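**Minutes of the December Production Meeting**
**"Prallwood," Season 2**
Gittins Television, Story and Production Departments

The meeting was called to order at 9:30 a.m. in the second-floor conference room. The executive producer presided. Present were the heads of the story, casting, locations, costume, publicity and post-production departments. The network representative attended by telephone. A quorum of department heads was noted.

**1. Approval of prior minutes**

The minutes of the November meeting were approved with one correction: under Item 4, "hospital set" was changed to "courthouse set."

**2. Story department**

The story editor reported that scripts through the midseason finale have been delivered to the network. The finale, in which the younger Jerkau sister returns to town during her father's engagement party, was approved with two notes. The network asked that the sister's return come before the final commercial break. It also asked that her marriage remain undisclosed until the following episode. Both notes were accepted.

Discussion followed on whether the mayor should survive the boating accident. The matter was tabled until the actor's availability for spring is confirmed.

**3. Casting**

Offers are out for the role of the rival attorney, which will recur in four episodes. Casting for the engagement party is complete, with 100 background performers booked for both nights of filming. Holding space will be in the church hall across from the location. Background performers are to report in their own formal wear, in dark colors.

**4. Locations**

The city has granted a permit for the night shoot on the waterfront. Street parking will be closed from 6:00 p.m. Notices have been delivered to 700 households within the permit area. The locations manager noted that one restaurant has objected to the closing of its side entrance. A revised plan leaving that entrance open was adopted without dissent.

**5. Publicity**

The public sweepstakes for a walk-on role closed with 1,311 entries. The winner will be notified by mail and will appear in the party sequence. Publicity asked that set photography by cast members be held until the finale has aired, following the early release of a costume photograph last month. The executive producer agreed to circulate a memorandum to all cast and crew.

The Hedia fan convention has requested a panel of four cast members. Approved, subject to the shooting schedule.

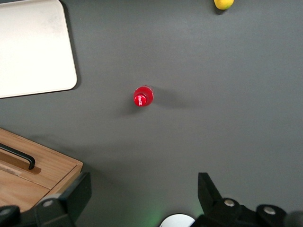

*Recording Secretary, Production Office*

**6. Costume and post-production**

Costume fittings for the finale are on schedule. A duplicate of the engagement gown has been ordered for the fountain stunt.

Post-production reported that Episode 8 runs over its allotted time. The editor will remove the second diner conversation and submit a new cut to the network.

**7. Action items**

- Casting: confirm the actor's spring availability.
- Locations: send the revised entrance plan to the city.
- Publicity: reply to the convention.
- Executive producer: issue the photography memorandum.

The meeting was adjourned at 11:10 a.m.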